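Home | Products | Guides | Spare Parts | Contact

Tollum Tabletop Sorting Set
User Guide, Section 3: Sorting Badges, Hair Accessories and Other Small Items

3.1 Before You Begin

The Tollum set is intended for household collections of pin badges, hair clips, combs, headbands and similar small articles. Each insert holds up to 200 items. The total load of the outer box must not exceed 900 grams.

1. Choose a level table in good light. Cover the surface with a cloth. A cloth keeps small parts from rolling and protects domed badge faces from scratches.
2. Place the open outer box in the middle of the table, with the long side toward the user.
3. Empty the items onto the cloth in small groups. Do not tip out a full drawer at one time.

CAUTION: Check that all badge pins are closed before handling. Keep open pins away from children.

3.2 Sorting

4. Separate the badges from the hair accessories. Toothed items catch easily on badge pins and on the weave of the cloth, and should be lifted straight up.
5. Turn each badge face up. Hold it by the rim when moving it, so that fingerprints are not left on glossy surfaces.

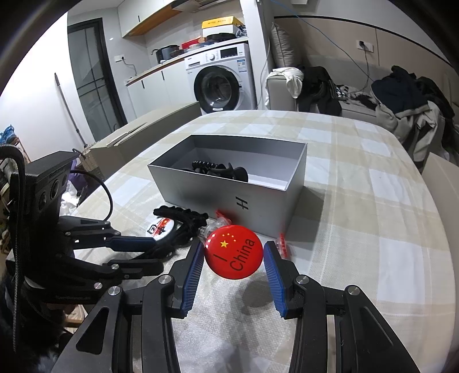

6. Group the badges by size first and by design second. Souvenir badges that belong to one series should be kept together, even where their colors differ.
7. Lay clear plastic items on a plain part of the cloth. These are easily overlooked on a checkered pattern.
8. Set aside any item with a cracked tooth, a bent pin or a loose backing. Such items should be repaired or discarded before storage.

NOTE: Headbands and other curved pieces must not be forced flat. Store them on edge along the long side of the box.

3.3 Filling the Box

9. Place the heaviest badges in the lower insert, face up, in no more than two layers. Put a sheet of Bauerfeind lining paper between the layers.
10. Place clips and combs in the upper insert with the teeth pointing down.
11. Close the lid without pressure. If the lid does not sit evenly, remove items until it does.

CAUTION: Do not store the filled box above a heater or in direct sunlight. Plastic parts may warp and printed faces may fade.

Replacement inserts are listed in the Wanau parts catalog. For use with Clukside shelving, refer to Section 4.

Was this page helpful? 3 comments | 2 shares

This website uses cookies to improve your visit. Accept | Manage settings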